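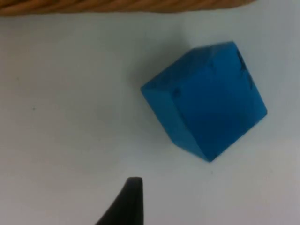
Facilities > Tirdale Workshop > Gallery > Handling Cell

Search this site Search

Reading time: 1 minute

Maintenance of the Two-Arm Handling Cell

The Tirdale Workshop operates a two-arm cell for the sorting of coloured blocks. It was supplied by Clekunel and is serviced every 378 operating hours. Entries on this page are arranged by task.

Gripper fingers and test blocks
Finger tips are wiped and checked for wear at each service. Scuffed blocks remain in use until they no longer pass the Quinlan grip test. The present set contains 18.

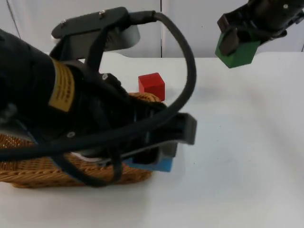 Cable and bracket checks
Cables must hang in a free loop and must not pull at the connector when the arm reaches over the basket. Bracket screws are tightened by hand in the order given in the service sheet. Both arms are then run at reduced speed for 7 minutes, with a block held in one gripper, before the cell is returned to normal duty.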